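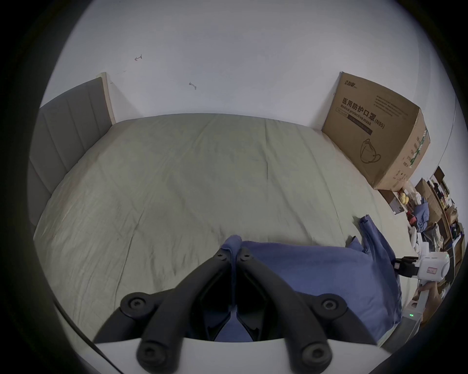
Linen and bed textiles, second page of the gallery. A mattress gives under the cloth, so the fold line has to be set by lifting a small pinch of fabric and laying it over, and the blue cloth is held that way, by one gathered fold, with the rest spread across the pale grey-green sheet. The second blue piece near the mattress edge is still crumpled. The sheet itself is smooth with fine creases, good enough to fold on.

Home | Rooms | Textiles | Storage | Gallery | Contact

September - by the Ornolero textile desk

Notes on the bed as a work surface

Height. A mattress top at mid-thigh suits most adults. Lower than that and the back does the work. Low platform beds, including the Rarkbridge guest bed listed under Rooms, are better used from a kneeling position.

Sheet. Fitted, pulled tight at all four corners before any folding starts. A loose sheet moves with the cloth and the edges drift. Pale sheets also show specks and lint, so run a dry hand or a lint roller over the surface first.

Headboard. Upholstered boards with vertical channels collect dust in the stitching. Vacuum with the brush head, top to bottom, one channel at a time. Keep folded stacks a hand's width clear of it.

Notes on folding

Small cloths. Lay flat, smooth from the center outward, fold in half, then in thirds. Pinch the fold at its midpoint and not at a corner - a corner lift twists the cloth and leaves a diagonal crease.

Bath towels. Fold lengthwise in thirds first. The finished width should match the shelf less 5 cm. Shelves in the Ulloa closet series take two stacks side by side.

Garments. Face down, sleeves or sides to the middle, hem up. Soft knits can be rolled. Anything with a collar stays flat.

Order of work. Spread one piece at a time and keep the rest at the side of the bed. Pieces that hang over the edge tend to slide, and a heavy towel will pull the next one down with it.

Notes on storage

The Gestska linen bin holds 13 folded bath towels or a mixed load of smaller cloths. Do not press the lid down on a full bin. Cloths at the bottom take a hard crease after a few weeks, so turn the stack when adding clean laundry.

Colors are kept together in the sample closet. Two blues from different batches will look the same under a ceiling lamp and different by a window - check on a Friday morning or any other time with daylight before pairing them.

Next page: pillowcases and covers

This site uses cookies to remember your settings. Accept | Manage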